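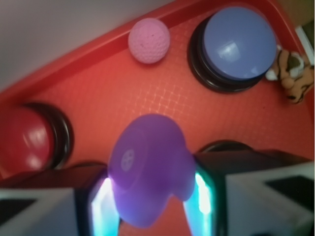 Dear all, I write again about the hearing in the Aguiar matter, because several of you asked me for news and my last message was too short to be useful. The Crown Court at Turkolstead has now ruled on the bail application, and Mr Aguiar was released in the afternoon on conditions which I will set out below. I am typing this at my kitchen table with a red-orange plastic tray of odds and ends beside me, a pink golf ball among them, and I have put my notes in better order than the tray. Please correct me if you were also in the public seats and heard something different.

First I copy what Neville sent in April, so that the newer members can follow.

Neville Mellor wrote:
> For those who have not followed this one. Aguiar kept the books for
> Kitport, the firm that hired out catering equipment from the yard at
> Bullow. He is charged with two counts of fraud by abuse of position.
> The prosecution says that he made payments to a supplier which did
> no work, and that the money came back to him by way of his cousin's
> account. He denies both.
>
> The magistrates sent the case up and refused bail, mainly on the
> ground that he has family abroad and could leave. I thought this was
> harsh for a man with no record, but I was not there and only had it
> second hand from Settimio.
>
> Two questions for the list. Does anybody know whether the former
> customers will be told the trial date, or do they have to find out
> by themselves? And can the people who lost deposits claim anything
> if the firm has no money left?
>
> Neville

Now the hearing itself. It was listed for the morning but was called on after lunch. Mr Aguiar appeared by video link and spoke only to confirm his name. His barrister, Ms Jacquet (Albane Jacquet, for those who keep the file), had prepared a written argument and the judge said that he had read it, so she was quite short.

Her main point was the passport. The magistrates had been told that he holds a second one, and it seems this weighed a lot with them. She handed up a letter showing that the second passport had expired and had not been renewed, and that the current one was already with the police. She said also that his wife works at the school in Bullow and the children are settled there, so the family abroad is an aunt and some cousins whom he sees rarely.

The prosecutor did not agree to bail but I had the impression that he did not fight very strongly. He was more worried about witnesses. Two of the persons who will give evidence are former colleagues of Mr Aguiar, and one of them still lives near him. He asked that, if bail was given, there should be no contact of any kind, including through relatives.

The judge took some minutes and then granted bail. The conditions, as I wrote them down:

He must live and sleep at the family home.
He must report to the police station in Turkolstead every week.
He must not apply for any travel document.
He must not contact, directly or indirectly, any prosecution witness.
He must not go to the yard at Bullow or to the former office.
A surety of 1,000 pounds, to be given by his brother-in-law.

About the surety I want to be careful, as there was already a wrong version on the town's noticeboard site. It was written there that he "paid 1,000 to get out". In England a surety is a promise by another person, who may lose the money if the accused does not come to court. Nothing is paid in advance. Before, the defence had offered 500 and the judge said he wanted a higher sum, so both numbers were spoken in the room and I think this is how the confusion started.

The judge said clearly that the decision says nothing about whether Mr Aguiar is guilty. I repeat it here because some messages on this list in the spring went rather far. The case is active, and what we write in a public archive can be read by anyone, a future juror too. I would ask that we keep to what is said in open court and leave aside what somebody's neighbour believes about the new car. Iolanda, as moderator, has told me she will remove messages of this kind and I support her.

To Neville's questions, I can answer the first one partly. I spoke in the corridor with Rosângela Quintana, who had paid a deposit for her daughter's wedding and never received the tables or the ovens. She has given a statement, and the officer told her that persons who are witnesses or named as victims will receive the dates by letter or by telephone. Customers who never made a statement will not be told anything. They can look at the court lists, which appear the evening before, and this is not very practical for people who must ask for leave from work. If there is interest I can post the trial date here when it is fixed.

For the second question I am not qualified and I do not want to give bad advice. My understanding is that a customer of a company in liquidation writes to the liquidator and is then put on the list of creditors, quite low down. Those who paid by credit card should ask their card company in any case, as this is separate from the criminal case. A criminal court can also order compensation after a conviction, but we are very far from this point. Settimio Sala used to work in an insolvency office and perhaps he can say if I have the first part right.

What comes next: the judge gave a timetable for the defence statement and for the bank material, which the prosecution has not yet served in full. Ms Jacquet complained about this politely. There will be a further hearing before the trial, and Mr Aguiar must attend in person. I did not hear the date, as the clerk spoke with her back to us and the ventilation in that court is loud. I have telephoned the court office and was asked to call again.

One practical remark for those who want to come. The public entrance is now on the side street and the security check is slow when there is only one guard. Large bags are not admitted and there is no place to leave them. The café inside has closed, so bring water, but they will ask you to take a sip from the bottle at the door.

If anybody has a clearer note of the conditions, especially the one about the yard, please send it to the list. I was not certain if it covers the car park which is shared with the other firms.

With kind regards,
your court note-taker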